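Notebook, audio bench. July, started 9.40 in the morning

Live podcast rig for the comics and music night at Desdale. Kalliopi has the running order, I have the cables, Peadar has the opinions.

What a good session yesterday! We finally ran the whole chain from end to end with people talking over each other, which is what the guests will do as soon as they get onto first issues and B-sides. Five microphones into the Voyle desk, two spare channels for the turntable, and a feed out to the recorder. The old problem of the host sounding as if he's in a cupboard has gone. It was the high-pass filter left on from the choir job. I had blamed the mic, the cable and the host, in that order.

Levels as left:
Host, channel 1, gain just past noon, filter off.
Guests, channels 2 to 5, gain a touch under the host, filter on.
Turntable, 7 and 8, flat, fader at the pencil line.
Leave 6 alone, it crackles.

Kalliopi read from the letters page of an old superhero comic for the level check and I could happily have listened for an hour. She does voices. Her whisper sits lovely and clear now and her shout doesn't touch the red, so the compressor is earning its keep (gentle setting, slow release, please don't "improve" it).

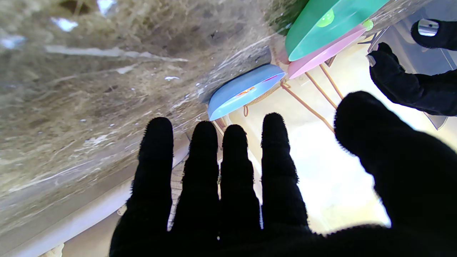
Next the music beds. The Skosard demo has a drum loop under the opening minute and it fights with speech badly, all of it in the same range as a low male voice. I tried three things. Turning the loop down just made it sound timid. Cutting the low mids on the loop helped a lot. Ducking it from the host's mic helped even more, and with both on at once it's gorgeous, the beat sort of leans back when somebody talks and then comes up again to fill the gap. Peadar Coughlan came in halfway through, stood at the back with his arms folded and then asked to hear it again, so I'm taking that as a win.

He does think the duck is too quick. I've slowed it by a hair and will compare the two with fresh ears tomorrow. Both versions are on the laptop under "bed A" and "bed B" and I have deliberately not written down which is which.

The room: I clapped my way round it like a fool. Nasty flutter between the side walls about two thirds of the way back, fine at the front. With people in the seats it ought to calm down. Kalliopi says 302 tickets have gone, so there'll be plenty of coats and jumpers to soak it up, or T-shirts more likely given the weather. If it's still lively at the sound check we hang the heavy drapes on the left side only and see.

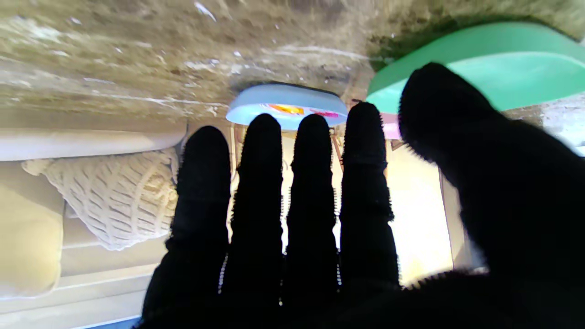 Can we record the audience questions without passing a microphone round?
Only if we accept that they'll be faint. The two room mics pick up laughter and applause beautifully, but a single voice from the back rows comes out thin and echoey. The host should repeat each question before the guest answers, and we'll have one wireless handheld at the front for anybody willing to walk down.

Must tell the host this before the night and again on the night.

Recording format: one track per microphone plus a stereo mix, so that Peadar can rebuild the whole thing if my mix turns out wonky. Last time we only kept the stereo and somebody's bracelet is on that episode for ever. The recorder managed almost 5 hours on one card in the test, far longer than the show, but I'd still like a fresh card in at the interval.

After lunch I tried the Vorkisau tape, the street recording Kalliopi wants for the closing segment. It's rough as anything and full of life, you can hear trams and a kid rapping along half a beat behind. I cleaned up the hiss, listened back, and put most of the hiss back in. It lost all its air without it! A small dip at the top is all it's getting. 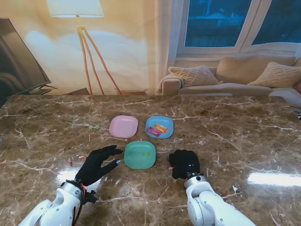
Still to do

Swap the cable on channel 6 and see whether the crackle follows it.
Label both ends of the guest cables, same colours as the desk.
Ask Kalliopi which side the turntable goes. Her sketch has it on the left and the running order says right.
Print the first page of the running order larger, I can't read it by desk light.
Listen to bed A and bed B before anyone talks to me.
Peadar to bring the long headphone extension, and the good headphones if he can bear to part with them.

Packed up at 6.15, desk left powered down with the settings saved in slot 2.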